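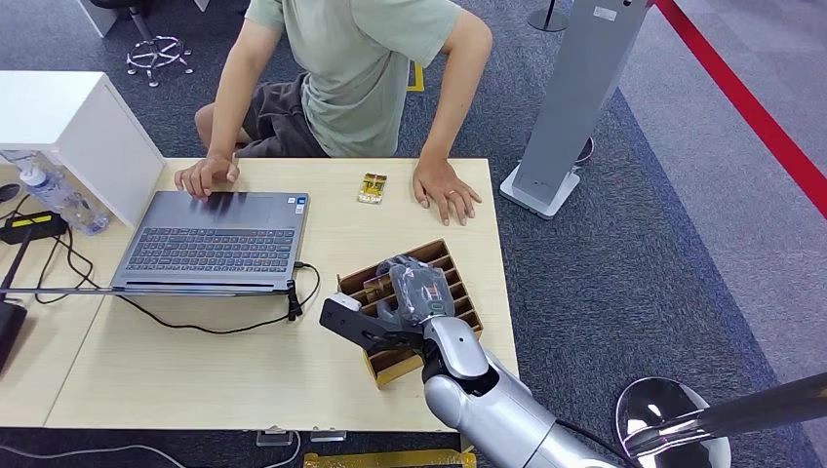

Figure 2. Head camera view with the gripper holding a plastic-wrapped item just above the slots of the cardboard organizer.

Print this page | E-mail this article

4.2 Getting the planner to stop arguing with the controller

I'll start with the part that cost us the most time. Our planner, Liltar, thinks in slots. It looks at a divided tray, picks a cell, and hands down a pose over that cell. Our controller, Drulitz, thinks in forces and joint speeds and couldn't care less what a slot is. For most of March the two of them talked through one message with a target pose and a timeout in it, and that was a mistake (mine, I wrote the message).

The trouble shows up with items like the one in Figure 2. Crinkly clear plastic throws highlights all over the place, and the perception module, Kevia, kept reading those highlights as edges. The item's outline would jump between one image and the next, Liltar would dutifully replan, and Drulitz would get a fresh target while it was still chasing the old one. You end up with an arm that dithers over the tray.

We fixed it in two steps. First, once the fingers report a stable grasp, we freeze the outline and carry it along with the gripper pose. Kevia still runs, but it's only allowed to update the tray. Second, Liltar now sends a short corridor down into the cell with a width attached – so Drulitz can slide around inside that corridor without asking permission. If contact forces climb too early, it backs up 22 mm and tries again from a slightly different angle. Simple stuff! I wish we'd done it sooner.

We ran 453 placements with the new interface, and 447 ended with the item in the cell the planner had asked for. All six misses came from the tray estimate. Thin cardboard partitions seen nearly edge-on are hard to find, and with the tray sitting at an angle on the table Kevia sometimes merged two neighboring cells into one.

One more note on clutter. We didn't clear the table for these runs. Laptops, cords and snack wrappers all go into the collision map as plain boxes, and a person's hands get a bigger margin than anything else. It makes for some roundabout paths, but I'm fine with that.

Print | E-mail

Comments (3)

gridwalker: Does the frozen outline survive a slip in the grasp? We had that bite us with bagged parts.

Author: Only partly. A slip above a threshold throws the outline out and we look again. Small slips get through.

luo_user: Would love to see the corridor message format. Are you releasing it?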